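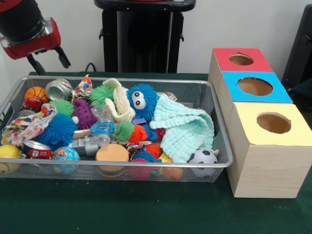
Toys and everyday things in a wire basket.

Flullow Home Inventory - User Guide
Category: Getting Started > Adding Your Stuff

Section 4. Your first room

Do one room all the way through before you start the next. Pick a small one. Allow an evening.

Before you start
- Account made, email confirmed (Section 2).
- App and desktop on the same version. Check under Settings > About.
- Labels printed. Starter sheet has 32. More sheets are in the Print menu.

4.1 Make the room

1. Open Flullow. Tap Places, then New Place.
2. Type a name. Short. "Den" is fine, "Downstairs den by the back door" gets chopped on the label.
3. Choose a floor. One-story home - leave it on Main.
4. Tap Save. The room shows up gray until it has at least one item in it.

Note: Room names can be changed later. Room codes can't. If you hate the code, delete the room now, while it's empty.

4.2 Add a container

Baskets, bins, drawers, shelves - all containers to Flullow.

1. Inside the room, tap Add > Container.
2. Stick a label on the container. Flat spot if it has one. For wire or mesh, use a tie-on tag.
3. Scan the label. Wait for the beep. No beep, tap Enter Code and type it in by hand.
4. Take one photo with the lid off.
5. Tap Mixed if you don't want to list every little thing. Good for toys, craft stuff, junk drawers.

Caution: Mixed containers are given one total value. Anything worth more than $200 should be its own item or it will not show on the insurance report.

4.3 Add single items

1. Tap Add > Item.
2. Photo, name, value. The rest is optional.
3. Got a reciept? Tap the paper clip and attach it.
4. Save. Repeat till you're sick of it.

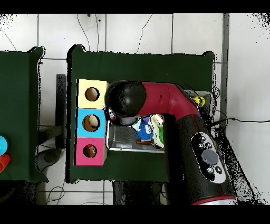

Stacked cubes. Log as one set.

4.4 Sets

Things that belong together go in as a set. Blocks, dishes, chess pieces, sheets.

1. Add > Set.
2. Name it, enter the number of pieces.
3. One photo of all the pieces together.
4. If a piece goes missing later, open the set and tap Minus. Don't delete the set.

Note: A set can't live in two rooms. Split it first (More > Split).

4.5 Save and sync

1. Go back to Places. Room should be green now.
2. Tap Sync. Keep the app open untill the bar is full.
3. Check the desktop. Same count on both - done.

Caution: Do not sync from two phones at once. Last one in wins and the other person's work is gone.

If something goes wrong
- Error 471: label already used. Peel it, use a fresh one.
- Error 1121: photo too big. Drop the camera quality in Settings and retake.
- Room stays gray: nothing was saved. Start again at 4.3.
- Importing from Prunow: see Section 9, not this one. Value fields don't line up and need fixing by hand.

Moving on to a garage or attic? Read Section 5 first, bulk scan works differently.

Guide text: Shiuli Siriwardena. Updated July 18, 2026

Print this page
E-mail this page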